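Savia Floor Rug, short pile, bound edge
For workrooms, studios and open-plan offices

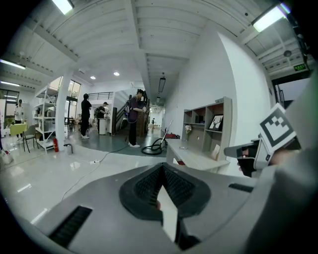

The Savia is the rug we reach for when somebody rings up and says their big room has a hard, shiny floor and everyone in it is fed up with standing. We've sold rugs and matting for a good many years now, mostly to people who make, fix or teach things, and the question we get asked more than any other is whether a rug will look daft in a room that size. It won't, provided you treat it as a place and let the rest of the floor be floor. A dark grey-green rug near the middle of a glossy white floor, with somebody in white trainers standing on it and getting on with what they're doing, shows you the idea far better than a swatch does. The eye goes to it, and so do the feet. The overhead lights bounce off a polished floor wherever you leave it bare, and a darker patch gives you somewhere restful to look.

What it is

A flat, short-pile rug with a bound edge all the way round and a felted backing. The pile is a wool and nylon mix, dense enough that a chair leg doesn't disappear into it and short enough that you can find a dropped screw without going down on your hands and knees (well, you may still have to go down on your hands and knees, but you'll find it). The backing is quiet underfoot and doesn't leave a mark on sealed or painted floors, although we do ask you to let any new floor finish cure fully before you put anything at all on top of it.

We bind the edges ourselves. Mali Landeg does nearly all of them, on a machine a fair bit older than she is, and she uses a tape a shade darker than the pile so that the edge reads clearly against a pale floor. It's a small thing, but people do catch their toes on rugs they haven't noticed, and a crisp edge helps.

Colours

Lichen (a dark grey-green, and much the most popular)
Slate
Peat
Bramble
Oat

Lichen looks greener in the morning and greyer under strip lights. If you're trying to match it to something in particular, please ask for a sample and look at it in your own room at the time of day you'll be using it most. Samples are free and you needn't send them back. Oat is lovely but it will show coffee, and if you are a coffee sort of workplace we will gently try to talk you into Peat.

Sizes

Small: 120 x 170 cm
Medium: 160 x 230 cm
Large: 200 x 300 cm
Long: 80 x 300 cm
Made to measure: up to 400 cm on the shorter side

Pile height is 6 mm. The Medium weighs enough that one person can carry it rolled on a shoulder, but the Large is better with two, especially up stairs.

Choosing a size

Most people go too small. I say this knowing full well that it sounds like a shopkeeper trying to sell you the bigger rug, so let me give you Rhodri Dafis's way of doing it, which costs nothing. Get some masking tape and mark the shape out on the floor. Leave it there for a few days and carry on as normal. If you keep finding yourself stood with one foot outside the tape, go up a size. If everybody's walking round it in a way that annoys them, go down one, or move it.

For one person standing and moving about a little, the Small is fine. For one person with a bit of kit, or two people facing each other, have the Medium. The Large is for groups, for rooms where a rug is going to have a table put on it, and for teaching, where you want a ring of people with somebody in the middle. The Long is for benches and counters, and it's also rather nice down a corridor if you have one that echoes.

Keep it clear of door swings. Keep it clear, too, of whatever hangs on or stands by the wall for emergencies; your fire extinguisher wants bare floor in front of it and nothing to trip over on the way.

Cables, and what to do about them

We get a lot of letters about cables. Large rooms never have sockets where you want them, so you end up with a black lead going off across the floor to a power strip, and then along comes a rug and the temptation is to tuck it all underneath. Please don't. A cable under a rug gets trodden on in the same spot day after day, you can't see if it's worn, and any warmth it gives off has nowhere to go. It also makes a ridge, and the ridge wears the pile into a stripe that no amount of brushing will lift.

Run the lead round the outside and put it in a proper floor cover. We sell the Pakberg one by the metre, in black and in white, and it takes two ordinary leads side by side. If you truly have no choice about the route, talk to us before you order and we can make the rug as two pieces with a gap between them for the cover to sit in. Gwion Bowen worked that out for a pottery studio that had its sockets all down one wall and its wheels all down the other, and it has been a steady seller ever since.

Non-slip underlay

On carpet tiles or rough concrete, the felt backing is enough by itself. On anything glossy you should have an underlay, and I'd go so far as to say you should budget for one from the start. We supply the Vilen mesh, cut two centimetres short on every side so that it doesn't peep out. Put it down on a floor that's been swept and wiped and left to dry, because grit under the mesh stops it gripping and can scuff a shiny finish. Lift the whole lot and clean beneath it now and again. Monthly is good, and when you remember is what most of us manage.

Looking after it

An upright stick vacuum or a cylinder with a hose will both do the job nicely. Use the plain suction head or the brush bar on its gentlest setting, and go with the pile first and then against it. New rugs shed. You'll get fluff for the first few weeks and it will look alarming in the dust container, but it's only loose fibre left from cutting and it does settle down.

Spills: blot, don't rub. Cold water first, then a drop of wool detergent in lukewarm water if it needs it, then blot again with a dry towel. For wax or glue, let it go hard and lift it off with the edge of a spoon. For ink, ring us before you try anything you read online, please.

Turn the rug end to end every few months if it gets heavy use, and more often if the sun comes in on one side. It can be professionally cleaned. It can't go in a washing machine, not even the Small, not even a big machine at the launderette. Gianni Sala tried it so that you don't have to, and what came out was roughly the shape of a kidney.

Will it take a chair on castors?

Soft castors, yes. Hard plastic ones will polish a track into the pile over time. If somebody is going to be wheeling about on it all day, choose our Saengthong flatweave, which has no pile to crush and comes in the same five colours.

Does it make a room quieter?

A little. You'll notice it most in footsteps and in things being dropped. One rug won't cure an echo in a large hard room with a bare ceiling, and we'd be fibbing if we said otherwise, but two or three spread about with some full shelves along a wall make a pleasant difference.

Can people stand on it all day?

It's kinder than a hard floor and less kind than a proper anti-fatigue mat. For a full day in one place at a counter, get the mat. For moving about, turning, carrying things and coming and going, most of our customers prefer the rug, which doesn't have that spongy feeling when you pivot.

Is it all right under a desk?

Yes, and do put felt pads on the feet. If only the front legs are going to be on the rug, remember the desk will tip back by the thickness of the pile and the underlay together, so pack the back legs to match.

Ordering and delivery

Stock sizes go out rolled, never folded, in a paper sleeve with a card tube up the middle. Allow 10 working days. Made to measure takes longer, and we'll give you an honest date when you order. Once it's arrived, unroll it straight away and let it lie; the ends will curl for a day or so and then relax. If they're stubborn, roll it the other way for an hour.

You have 60 days to change your mind about any stock size, so long as it's clean enough to sell again. We can't take back made-to-measure pieces unless we've got something wrong, in which case we'll put it right and collect the old one ourselves.

The delivery charge for the Large and the Long is a bit more than for the others on account of the length of the roll. Please tell us about steps, narrow stairs and lifts. Gwion Vaughan does the van round in September and over the winter, and he'd much sooner know beforehand.

Product code SV-1034. Please quote this with the colour and size when you ring or write, and add the letter U if you'd like the underlay cut to go with it.

Goes well with

Vilen mesh underlay, cut to size
Pakberg floor cable cover, black or white, by the metre
Saengthong flatweave, all colours
Spare binding tape and needle, for mending a caught edge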